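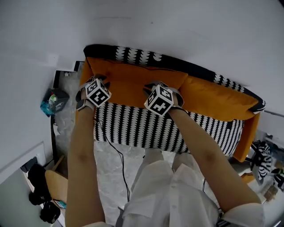 3 min read

Print | E-mail

Csenge Lengyel has a low opinion of demo videos. She runs hand-tracking trials at Undeo, a small firm in Hurnberg that records people doing housework so that robot arms can be taught to copy them, and she spent most of April comparing two ways of doing it. One was the Nanarico, a glove with bend sensors in the fingers. The other was a pair of cubes printed with black-and-white markers, strapped to the backs of the hands and read by a camera worn on the head.

I went in doubtful about both. So, I found, had she.

"The glove people told us we'd be up and running in 2 hours," she says. "We were up in 2 hours. Running is a different matter."

Her complaint about the glove is drift. Over a long session the reported finger angles wander away from the real ones, and the wearer has to stop and make a fist to set them right. The cubes don't drift in that way. If the camera can see a face or two of the cube, it can work out where the hand is and which way it's turned.

And if it can't?

"Then you've got nothing. People say the cube solves tracking. It solves tracking when you can see the cube."

Sofa cushions were her test of choice, and it's easy to see why a salesman would pick something else. Pressing both hands into a back cushion bends the fabric around the fingers, and the fingers are what a gripper has to stand in for. The cube sits behind the knuckles and knows nothing about them. I put it to her that this makes the whole exercise a bit pointless.

"For a hand with five fingers, yes, you could say that," she says. "For a two-jaw gripper I mostly need the wrist. Where it goes, how it tilts, when it stops. I'd still like the fingers. I don't believe anybody who says they don't matter."

She is no kinder about the wiring. There was a thin black cable hanging down in front of the sofa during the cushion work, and she would rather there were none. "You move differently when there's a cable. You may not think so, but you do. Then the arm learns to move like someone minding a cable."

The arm is an Au, a six-joint model that Undeo leases. The team played 90 cushion recordings through it, split evenly between the two systems. Lengyel won't give me a success rate. She says the split was too small and the sofa too forgiving, and that a figure would end up on somebody's slide.

What she will say is that the cube recordings needed less cleaning up afterward, and that the worst failures were also cube recordings. When one hand passed behind the other, the software sometimes guessed, and it guessed with full confidence. "The glove is wrong by a little, all day. The cube is right, and then your hand is in the next room."

Has she tried the two together? She has, for 6 recordings -- not enough, she says, to bother me with. The glove made the strap sit badly and the cube shifted on the hand.

I asked whether Undeo would be buying either one.

"We've kept the cubes for now," she says. "They're cheap and I can print another. Please don't write that as a recommendation."

She plans to repeat the comparison on bed linen, with a second camera off to one side. The glove will get another turn too, once its maker sends the new firmware it has been promising.

Print | E-mail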